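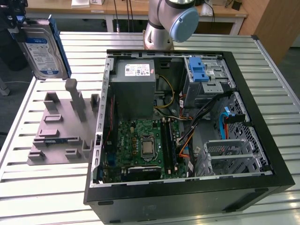 What decides whether a retired office desktop is used again or broken up for materials?

In our sample the deciding factor was the state of the paperwork at the moment of retirement, followed by the age of the processor. Physical damage came a distant third.

3. Retirement and reuse of office desktops in Skesley and Irkden

3.1 Source of the records

The records cover 738 desktop computers retired by eight employers in Skesley and Irkden over a period of 11 months ending in November. All of the employers used the same contractor, Brusitard, to collect their machines. Each machine entered the contractor's ledger with a purchase year, a model name, a collection address and a final status. Final status takes one of three values: resold whole, stripped for parts, or sent to the shredder. Laptops, servers and thin clients were left out because the contractor records them in a separate ledger with different fields.

Machines with no purchase year were kept in the sample and treated as a group of their own. An earlier draft of this section dropped them, following the practice of Minami and Shahbazi in their study of school computers, but dropping them removed most of the shredded machines from one employer and made that employer look much better than it was.

3.2 What counts as a part

The ledger treats a desktop as a case plus a short list of parts with resale value: processor, memory, graphics card, power supply and drive. The board is listed only if it is sold with its processor. Figure 1 shows a tower on its side with the side panel off and no cooler on the processor; the power supply, board, processor and graphics card can all be seen. Coolers, cables, brackets and screws have no line in the ledger and are weighed in bulk with the case metal. This matters for the estimates in Section 4, where the mass of copper in coolers has to be inferred from the bulk weights.

Case metal was assigned to steel or aluminum by magnet. Mixed assemblies, such as a steel rail with a rubber or plastic cover, went to the steel bin with the cover still on. The loss of purity is small for any one case, but the recycler in Kurtuluş applies a fixed deduction to every load that contains covered rails, and the deduction is charged against the whole load.

Figure 2. Black rubber-edged top rail of an open desktop tower, with a slotted silver metal strip below it.

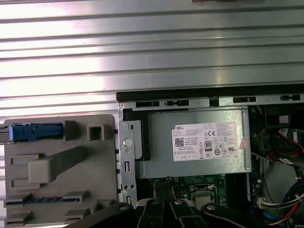
The deduction therefore acts as a flat cost per load. A contractor that sends full loads pays less per case than one that sends partial loads, and this gives the larger site in Skesley an advantage that has nothing to do with how well its staff sort the metal. We corrected for it by spreading the year's deductions across all cases by weight.

3.3 Paperwork

A machine can be resold whole only if the employer has signed a release for the drive. When the release is missing, the drive is pulled and destroyed, and the machine drops to the parts line whatever its condition. Release forms were often signed for a whole room at once. If one serial number on the form was wrong, the contractor held back the entire batch until the form was corrected, and batches held past the storage limit were stripped or shredded.

To check the ledger, Szymon Wilczyńska matched a random draw of 300 machines against the original release forms. The final status in the ledger agreed with the forms in nearly every case. Where the two disagreed, the usual fault was a machine marked as resold whole that had in fact been stripped after a failed sale. These entries were corrected before analysis. The correction lowers the resale rate slightly at both sites and does not change the ranking of the employers.

3.4 Age

Resale of whole machines falls off sharply once the processor is too old to run the operating system that most buyers ask for. The drop is a step, and it appears in the same place for all employers. Memory and power supplies show a much gentler decline, as both can be sold into repair shops that keep older machines running. Graphics cards follow no clear pattern with age. Few office desktops have one as a separate card, and the price depends almost entirely on the model.

Kiyoshi Sekiguchi and Fumiko Sakamoto have argued that a longer first life always reduces total material use. Our records support this only in part. A machine retired just before the step has a good chance of a second owner, and one retired just after it has almost none, so a small extension at the wrong time can shorten the total life of the hardware. The effect is strongest for employers that replace all their machines in a single round.

3.5 Limits

The ledger ends at the point of sale. We do not know how long the second owner keeps a machine, or whether stripped parts are put to use or sit in stock. Prices were taken from the contractor's list of Oct 24, 2025 and applied to the whole period, which overstates the value of memory sold in the earlier part of it. Machines passed directly to employees never reached the contractor and are absent from the sample.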